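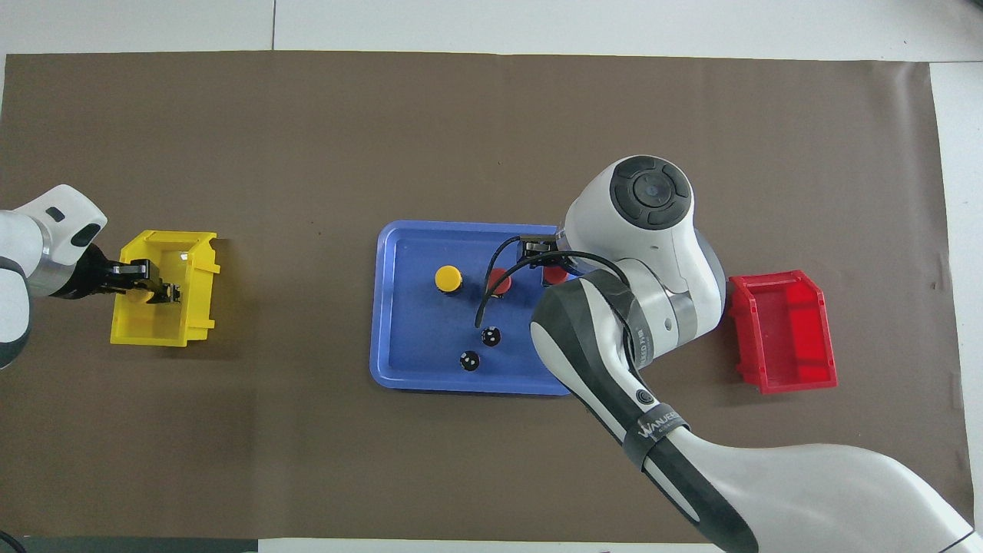
Reading time: 2 minutes

Sorting Small Parts with Trays and Bins: Frequently Asked Questions

We get many letters about the sorting sets, so I have put the usual questions on one page. If your question is missing, please write to the Standon shop address and I will add it.

Why do you use a tray first? Can I not sort directly from the bag?

You can, but round parts roll away. A tray with a raised rim keeps them together while you look at them. In the photo the tray is blue and the parts on it are cylinders in yellow, red and black, which are easy to see against it. If most of your parts are blue, please choose another tray.

What bins do you recommend?

Small stacking bins with a low front lip and a tall back wall. The hand goes in easily from the front. Yellow and red are the colors we sell most often, and we stock the Hervieu bins in both.

Should the bin have the same color as the parts?

It helps beginners very much. Yellow parts go in the yellow bin, red parts in the red bin. For black parts we do not have a black bin, and many customers ask about this. I use a gray one with a paper label. You may also leave the black parts on the tray until the end and pour them back in their box.

Is the mat necessary?

On a hard floor, I would say yes. The bins slide less and a part that falls does not jump so far. A brown mat is also pleasant for the eyes when the floor is white. Take one that is large enough for the tray and both bins, with free space between them.

Where do I put the bins?

One on the left and one on the right, with the tray between. If you work with one hand only, put both bins on that side.

How many parts should be on the tray at one time?

Few. When the tray is full, the parts touch each other and you knock them over. With a box of 414 mixed parts I fill the tray many times, and it is still faster than one big heap.

Should the cylinders stand or lie down?

Standing is better. You see the top, and they do not roll. Parts with a dark base should be looked at from above, otherwise you may take a yellow one for a black one in poor light.

How do I clean the set?

Warm water and a little dish soap for the plastic. Dry the tray well before you use it again. The mat must not go in the washing machine. Shake it outside and wipe it with a damp cloth.

Can I buy only one bin?

Yes, since April we sell them one by one. Shipping from Clullside is the same price for one bin or for 23.

Can I return a set that I have used?

Within 60 days, if it is clean and nothing is broken. Please keep the carton.

Last updated: Tue 21 November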